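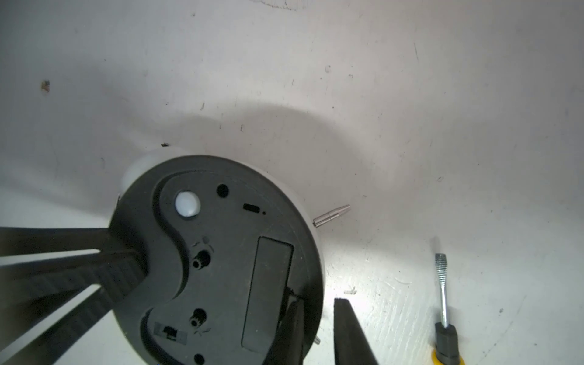

Gripper comparison, bench safety check with comments
Trurthorpe workshop, September round
Filled in by me, read over by Callum Tosh before the arms are left switched on

Two sets of fingers on trial this time, the Zorkska pair (ribbed pads) and the Odham pair (plain pads, cheaper, I wanted to like them more than I do). Same task for both: hold a bell alarm clock while the small parts are dealt with. The clock is a lovely awkward thing, all curves and sticky-out bits, and it shows up a bad gripper much faster than the foam blocks ever did!

1. Emergency stop reachable from both chairs
OK. Pressed it from each side, both arms went dead. The left-hand button is stiffer than I'd like, so I've put it down for a swap.

2. Arm bases bolted down, no rock
OK on the left. On the right, one bolt took another quarter turn. Please check that one again at the next round, it was nipped up last time too.

3. Cables clear of the elbow joints
OK, after I moved a tie. I ran both arms through their full reach at crawl speed and watched the loops the whole way round.

4. Finger pads: wear, splits, anything stuck in the ribs
OK with a comment. The Zorkska pads have done 4,000 closes and still look decent. The Odham ones have done 800 and the left one is already shiny at the tip. Wipe them with a barely damp cloth and let them dry before you start, please (Callum, I know you use your sleeve).

5. Force limit set and written on the sheet
OK. I set it at 300 on the Bang controller's own scale, and that goes for both pairs or the comparison means nothing. At 284 the Odham fingers let the clock turn when the knob was pushed. I haven't gone above 300 and I don't want anyone else to, there's a thin plastic battery cover on the back and I'd hate to pick bits of it out of a wrist joint.

6. Two arms in one space: keep-out zone loaded
Not OK at first, OK now. The zone from the foam block trial was still loaded, and that's far too generous for a job where both arms come in close. Reloaded the tight one and did three slow approaches with my hand on the stop. 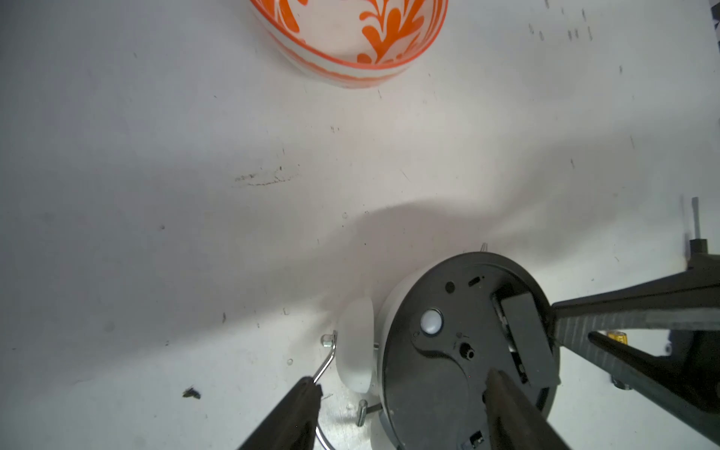 The gap between the wrists is still smaller than I'm comfortable with when the clock is down at the near edge, so slow speed only until we've talked it over.

7. Table surface
Passable. It's scuffed and speckled all over and wants a proper clean. Marks don't bother the arms, but grit under a clock that's being turned does, and fluff gets into everything.

8. Loose items
Comment. Bells, pins and bolts go in the dish when a run finishes, and hand tools go back on the rack. A screwdriver rolls beautifully if a finger clips it, and I've had one land on my foot.

9. Wrist cameras: lens clean, bracket tight
OK. Fingertips go soft when they come very close to the lens, and that's the same for both pairs, so I'm not marking either of them down for it.

10. Power-down and parking
OK. Both arms park without dropping. The Odham fingers open slightly when the power goes, so never leave them holding anything up in the air.

Result: fit to use at slow speed, items 2 and 6 to be looked at again. I'm leaning towards the Zorkska pair, but I'd like one more go with the Odham fingers on fresh pads before we send anything back. Callum, the spare pads are in the drawer under the Bang controller.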